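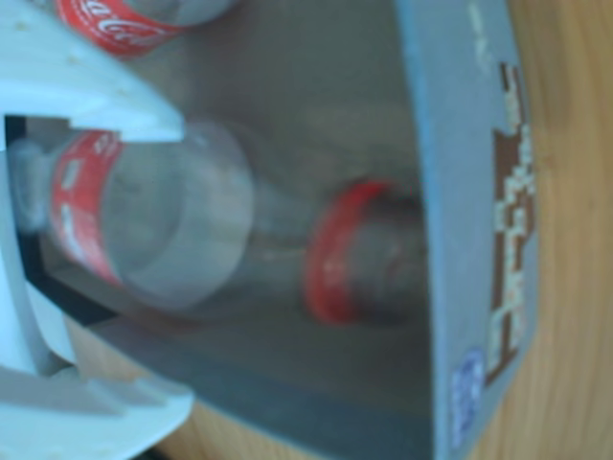
You don't throw a good bottle away until you have asked next door, wrote one respondent from Girnside, and then added that next door usually says yes. We were delighted by this answer when it came in, and it set the direction for much of what follows. The survey had been designed to measure how long drinks bottles stay in the home before they reach a collection point. It had one open question at the end, and people used it to tell us about seedlings, funnels, fishing floats, school plays and hot-water bottles for lambs.

4. Second uses and the waiting period

4.1 What people keep

Section 3 showed that the waiting period differs widely between homes that have the same collection service. Distance to the collection point explains part of this, but less than we had expected. In the answers to the open question we find a second explanation, and to our minds a much more interesting one. Many bottles that look as if they are waiting to be recycled are waiting to be used again.

Of the 344 households that returned a form, most said they had put at least one drinks bottle to some other use since January. Clear bottles were named far more often than coloured ones. Gardeners in particular wanted to see what was inside, whether that was a cutting, a slug trap or a mix of feed. Shape mattered too. A bottle with a waist is easy to grip with wet hands, and several people in Fendonbridge preferred such bottles for watering hanging baskets. Straight-sided bottles were favoured for cloches, as they can be cut cleanly and stacked inside one another.

Figure 1. Two clear plastic Coca-Cola bottles in a grey plastic bin.

Containers like the one in Figure 1 raise a problem for any study of this kind. We had asked people to record the day on which a bottle "went in the bin", taking that to be the end of its life in the household. For some homes it was. For others the bin was closer to a cupboard, and bottles came back out of it whenever there was a job for them. One form has the same bottle entering the bin on 3 separate dates, with a careful note each time of what it had been doing meanwhile (vinegar, rainwater, marbles). We have kept that form in the data set and treated the last date as the true one.

4.2 Passing bottles on

The Girnside answers describe a lively trade between neighbours, all of it without money. Bottles are left on walls, handed over at the school gate or dropped at the allotment hut. In Fendonbridge the pattern is different: second uses are just as common, but the bottles tend to stay in the home where the drink was bought. We do not think this shows that one town is friendlier than the other! Girnside has a large allotment site close to the centre, and a steady demand for bottles every spring. Fendonbridge gardens are mostly attached to houses, so the person who drinks and the person who plants are often the same.

Passing on also makes the waiting period longer. A bottle set aside for a neighbour has to wait for that neighbour to turn up, and roughly 5 weeks was a common answer when people told us how long they would hold one before giving up on it.

4.3 Consequences for the Prikano diary

The Prikano diary, our paper form for daily recording, has a single column for the end of a bottle's stay. This is plainly too few. The revised form, in use since October 2022, splits the column into bottles collected, bottles passed on and bottles still at work. The last heading was suggested by a household in Girnside and we took it up at once.

It also changes how we read the Besnard index, which divides bottles bought by bottles collected over the same period. A high value has so far been taken as a sign of loss, meaning litter or general waste. In a town full of cloches and slug traps it may be high for quite another reason, and we return to the size of this effect in Section 5.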